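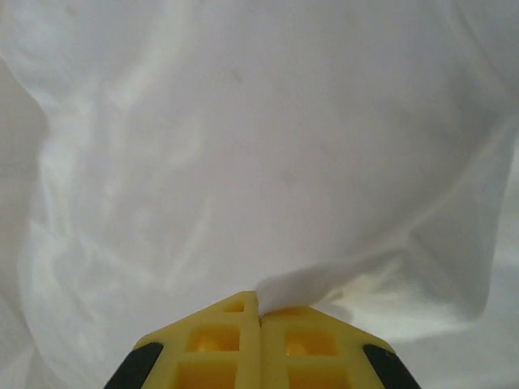
Why do my white sheets and dish towels come out of the wash gray?

Asked by Min, 17 Jul 2023

Hi everyone, long-time reader and first-time poster, so please be kind if this has come up before. We moved to Eltport last September and ever since then my whites have been going downhill. The worst are the Prestetti sheets my sister gave us as a wedding present. They were a lovely clean white for years and now they look like dishwater, and the dish towels have gone stiff as well as gray. I use the same powder I've always used, I wash on warm, and I do separate my whites (well, mostly – my husband has his own ideas about socks).

I've tried a double helping of detergent and it made no difference that I could see. I tried bleach once, and one pillowcase came out with a yellowish patch, so I'm nervous about doing that again. Is there a way to bring them back or should I just give in and buy new? I'd really hate to part with those sheets. Thank you so much in advance!

2 answers

Derkamness

use vinegar. half a cup where the softener goes. also clean your machine, it's probably filthy in there. worked on mine

Selvaraj Chowdhury (most helpful)

Oh, Min, please don't throw out your sister's sheets yet! I lived with gray whites for a good long while after we bought our place, and I blamed the washer, then the dog, then my poor mother-in-law, who had been helping with the laundry out of pure goodness. What gave it away in your post was the move. I'd bet the water in your new town is harder than what you were used to. Hard water ties up part of your detergent, and what's left behind is a dull film that hangs on to dirt. Your stiff dish towels fit that very nicely. 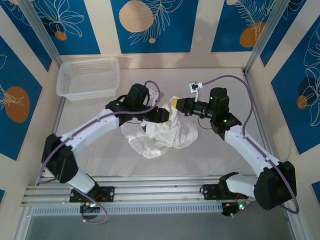 Photo: Selvaraj Chowdhury

The second thing is the extra detergent, and I say this with love as someone who did exactly the same. If the rinse can't carry it all away, it stays in the cloth and you get more of that film. So the first job is to strip out the old buildup, and after that to wash a little differently from now on.

For the stripping I fill the bathtub with the hottest water the care label allows and stir in oxygen bleach, the powdered kind, using the amount on the box for a soak. Add some water softening powder if your store carries it. Get everything in there and push it down well, because a sheet will trap air and float up like a jellyfish the moment you turn your back. Leave it overnight if the box says that's okay. The water in my tub was the color of weak tea by morning and I was mortified! Then run it all through the washer on a normal cycle with no detergent, and give it 2 rinses. Do check the label for silk or wool before any of this.

Dish towels need a bit more help, what with the butter and the bacon grease. I rub plain dish soap into any greasy spots and let them sit while I have my coffee, and then they go in a load of their own. 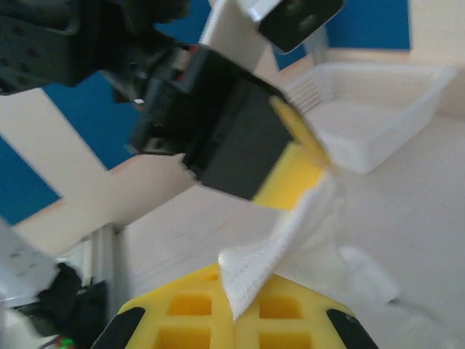
I used to put them in with the bath towels, and I'm sure now that was half my trouble, so these days the kitchen things never share a load with anything else. Don't cram the drum, either. And if you can get them out on a line in the sunshine, do, it's free and it does brighten cotton.

About the vinegar – it's fine for a little softness in the rinse now and then, but please never let it near chlorine bleach, as the two together give off a nasty gas. I'd skip the chlorine altogether with those sheets. I can't promise anything for the yellow patch on your pillowcase. Sometimes a second soak fades it and sometimes it's there for good, and mine lives on the guest bed, underneath the nicer pillow.

Comment from Min

Thank you both! I never once thought about the water. Do I need to soak the sheets and the towels separately, or can they all go in the tub together?

Comment from Selvaraj Chowdhury

Separately, if you have the patience for it. Sheets first, then fresh water for the towels.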